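Library > Gripping and Handling > Part 2 > Chapter 10

Print this page | E-mail this page

Chapter 10
Comparing Hand-Held Grippers

Chapter 9 dealt with grippers bolted to an arm. In that arrangement the arm decides where the fingers go, and most of what is measured is a mixture of the arm, its controller and the gripper. This chapter takes the gripper off the arm and puts it in a person's hand. The fingers, the pads and the camera stay the same. What changes is that a person supplies the reach, the aim and most of the judgment about when to close.

Hand-held tools are used in two ways. The first is to collect demonstrations, which are covered in Part 3. The second is to compare one gripper with another before any arm is bought or programmed, and that is the use considered in this chapter. A comparison that would take a month on an arm can often be done in a week by hand, and the results are good enough to throw out the weaker designs.

The examples come from the Atthorpe trials, a set of 1271 grasps made with two tools. The first tool, the Flidenard, has ribbed pads. The second, the Cordeiro, has smooth pads of the same width. Both were fitted with a wide-angle camera looking out past the fingers. The trials were held in ordinary rooms instead of a laboratory, and the objects were whatever a person would expect to find in those rooms.

10.1 Choosing the objects

A test set should contain objects that are hard for different reasons. A set made up only of boxes will favor wide flat pads, and a set made up only of cups will favor soft ones. The usual practice is to sort candidates by shape, stiffness, weight and surface, then to pick from each group until the set is large enough. The Atthorpe set had 61 objects. Some of them were poor choices – three were nearly the same size of bottle – and they were kept only to allow comparison with the January pilot.

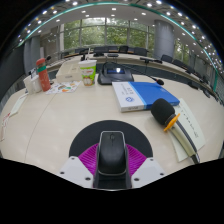 Stiffness is the property most often left out of a test plan. Two objects of the same width can need very different closing forces, and an operator who has just handled the stiff one tends to squeeze the next one too hard. On a meeting table the range is wide. A paper cup with a plastic lid will buckle under a force that does nothing to the handle of a wireless microphone, and the loose sheets lying under that microphone can hardly be pinched at all unless an edge is raised first. Ribbed pads like the magenta ones in the view have ridges that may catch such an edge or may slide over it, depending on the direction of approach. The direction should therefore be written down for every attempt on a thin object.

Weight matters less than beginners expect. Most objects in an office are light enough for any of the tools in this chapter. The place where the weight sits matters more. A long object held near one end will turn in the fingers, and the turn should be recorded even when the object is not dropped.

10.2 What counts as a grasp

Before the first attempt, the people running the trial must agree on what they will call a success. The rule used in this book is as follows. The object is lifted clear of the surface, held for 2 seconds and set down without being damaged. An object that turns but stays in the fingers is scored as held, with a note. An object that touches a second object on the way up is scored as held if the second object stays where it was.

The Arkham rule, found in some older reports, leaves out the setting down. Scores under the two rules should not be placed in the same table. Tools with sticky pads do well under the Arkham rule and noticeably worse under ours, as they are slow to let go.

10.3 The operator

A person holding a tool learns quickly. In the first session the operator is learning the tool, and the scores rise whether or not the tool is any good. Each operator should be given a practice period with objects that are outside the test set, and the order of the tools should be switched for half of the operators. Neither step removes the effect of learning completely.

Operators also look around the tool. A person can lean to one side and see the far face of a cup, while the camera sees only what is in front of the fingers. If the purpose of the trial is to choose a tool for later use on an arm, a second round should be run in which the operator works from the camera view alone.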